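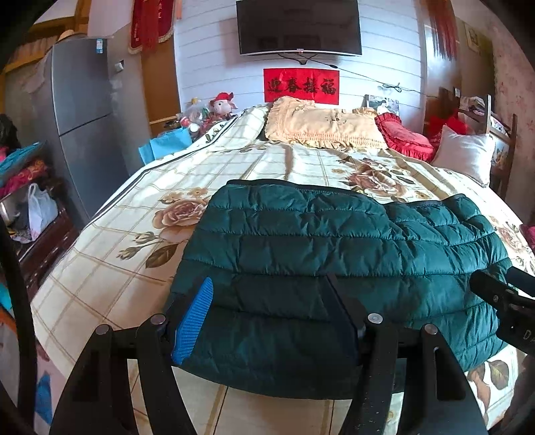

Coat season came early and I was not ready for it. I've been meaning to do the big winter switch since the clocks changed and kept not doing it, so this was the week, no more excuses, suitcase comes Friday-ish whether I'm packed or not. Everything gets folded on the bed. Always has, there's no other flat surface in this place big enough, so the rose bedspread does double duty as a table and I just shove the pillows up to the top and get on with it. The teal puffer went first. Folded flat, channels running straight across, which is the only way it ever goes small.

OK so. Puffer jackets. I have opinions now.

For years I did the roll. Everybody told me to roll. You start at the hem and you roll and you kneel on it and you get this fat sausage that slowly un-sausages itself while you're looking for the strap. Then it's in the suitcase taking up the same room as a small dog. I lost a whole morning in June to this, packing for my mother's, ended up wearing a winter coat on a bus in June. Never again.

What I do now:

Zip it all the way up. All the way. A half open zipper snags the lining and then you're picking threads.

Empty the pockets. I found a cough drop and a Sallenbridge bus ticket and a receipt for a soup I don't remember.

Lay it face down, sleeves across the back, then smooth it from the middle outward with your flat hands. Don't punch it. Air comes out through the seams slowly, you can hear it if the radio's off.

Fold along the quilting, not against it. This is the big one. If you fold between the channels it bends where it wants to bend. If you fold across a fat part it just springs back up at you.

Press, wait, press again. I go make tea in the middle. Then one more fold and straight into the bag before it changes its mind.

Is it perfect, no. The Janstead bag I use is meant for bedding, 40 liters, and the puffer takes up maybe a third of it once it's squashed. Good enough for me. I tried one of those vacuum ones with the little valve and it leaked, woke up to a full size coat sitting there like it had never been asked to do anything.

Also do not leave down squashed for months!! A trip is fine. For the whole summer, hang it or lay it loose in a drawer. My old Primon coat spent a summer strapped under a heavy box and it has never been puffy since, it's basically a raincoat with feathers in the corners.

Chantal Cormier (hi Chantal) wrote in after the last post asking about washing first. Yes. Wash before you store, not when you take it out again. Cold, gentle, hardly any soap, extra rinse. Then dry it low for ages with tennis balls, and I mean ages, I stop it and break up the clumps with my fingers 4 times at least. You think it's dry. It isn't dry. Leave it out overnight anyway. Mine smelled like a pond one year and I blamed the closet.

Right, what else is on the pile.

Sweaters – folded in thirds, stacked on their sides in the drawer so I can see all of them. I keep the itchy gray one out of guilt.

Scarves, too many. I gave two away and then bought one. So.

Gloves. One pair and three singles. The singles stay until spring and then they really do go, I've told myself this before.

Thermals go in a pillowcase. An old one, knotted at the top. Cheap and it breathes and you can throw the whole thing in the wash when you get home.

The big wool coat is not getting folded, it's getting worn on the train. Same with the boots. Anything heavy goes on my body, I look ridiculous, I get there with space left over for jam.

Summer stuff going the other way: linen shirts, the shorts, the dress with the bad zipper that I swear I'll fix. I did a quick sort on that too. If I didn't wear it at all this summer and it wasn't because of weather, out. That got rid of more than I expected and I only went back into the bag for one thing. (The striped top. I know. I know.)

The suitcase is the old Šimek, the hard one with a wheel that squeaks. I looked at a new one and it was 900 and I shut the page so fast. The wheel can squeak. I put cooking oil on it once, do not do that, it picked up every hair in the hallway and then squeaked anyway.

Weight limit on the way back is 26 kilos which sounds like a lot till you've met my relatives. I go out light and come home with jars. So the puffer goes at the bottom on the way there, and on the way back I wrap the jars in it, sleeves and all, and it does a better job than any bubble wrap. Double bag the jars first, please. I say that from experience and chili oil. The stain is on the inside so whatever.

Some things that I wish I'd done sooner, in no order because I'm typing this standing up:

Cedar blocks need sanding every so often or they're just blocks. I did not know this until last winter. Had them in the closet for years doing nothing.

Label the bag. I have opened the wrong one every single November, looking for hats, finding swimsuits.

If a zipper sticks run a candle stub along it. Or a bit of dry soap. Go gently near the bottom where it joins up, thats the part that breaks.

Tiny feather poking out? Don't pull it. Pinch it from the back and ease it in again, then rub the hole with your thumbnail. Pulling just brings its friends.

Check the cuffs for grime. Dish soap, old toothbrush, five minutes. Makes the whole coat look newer than washing the entire thing does.

Take a picture of what you put in each bag. I never did it before this year and I already used it, twice, for the same hat.

I still have the bottom drawer to do and the shoes, and the shoes are a whole other post because I'm not ready to talk about the shoes. Also the bedding needs to be swapped for the heavier quilt and I'd like to do that before I have to sleep in it tonight, and right now theres a stack of sweaters where my knees go.

Somebody asked what I do about creases in a puffer after. Nothing really. Shake it hard, hang it up in the bathroom while you take a hot shower, shake it again. By the next day it's mostly itself. If one channel stays flat, tap it, all the feathers have gone to one end. Do not iron it. A cousin ironed one. It has the shape of an iron on it.

And for the person who wanted to know if you can fold a coat with a hood the same way – yes, hood goes down inside first, flat against the back, before the sleeves. If it's got a fur bit take the fur bit off and put it in a sock. Not kidding, a sock is exactly the right size and it doesn't get crushed.

Ok the kettle. More when I'm back, or from there if the wifi's behaving. If you've got a way to store boots that isn't newspaper leave it in the comments, I've run out of newspaper.

Posted Nov 25, 2025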